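Putting next year's equipment budget together this month and posting the thinking as I go, since a few people asked how a small lab pays for two-arm setups.

Starting point: we run one two-arm station now. The ask is for a second one by spring. Carol Bramwell signs off on anything over our normal limit, and she wants the full cost on one page -- arms, grippers, spares, table, hours, everything.

The arms are the easy part. We have quotes from Luseck and Drollard. Luseck is cheaper up front. Drollard includes the controller and two years of service. Once you add those to the Luseck quote the gap mostly closes.

Fingertips are the line people forget. I put down $426 for a year of them and last year that would have been short. Rack work is hard on tips. Every bad approach angle puts the load on the points.

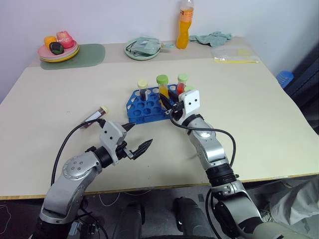

Cables are next. Replacement gripper cables from Tindall are $69 each. I'm budgeting for spares on both arms at both stations. A dead cable in the middle of the week costs us more in lost hours than the part does.

Also on the list: test tubes, caps, racks. All cheap. They still need a line, or they end up on somebody's personal card and the receipts show up in October.

Table and mounting. We're reusing a table we already own, so the cost there is plates, bolts and a day of labor. I left the day of labor out of the first draft. Carol caught it.

Operator time is the biggest number on the page by a lot. I planned 540 hours for the second station in its first year. If we can't staff those hours there's no point buying the arms, and I said so in the request.

Software: Flollamov charges per station, not per arm. Check this before you compare vendors. I had it wrong in my first spreadsheet and the total was way off.

What I cut: the third arm, the nicer stools, and a second set of grippers with wider travel. The grippers I'd like back. They can wait until we know what tasks we're running in the second half of the year.

Payment terms: Drollard wants 50 percent at order and the rest on delivery. Luseck wants all of it at order. That matters if your money comes in by quarter like ours does.

Leaning Drollard. Request goes in once I have the shipping quote.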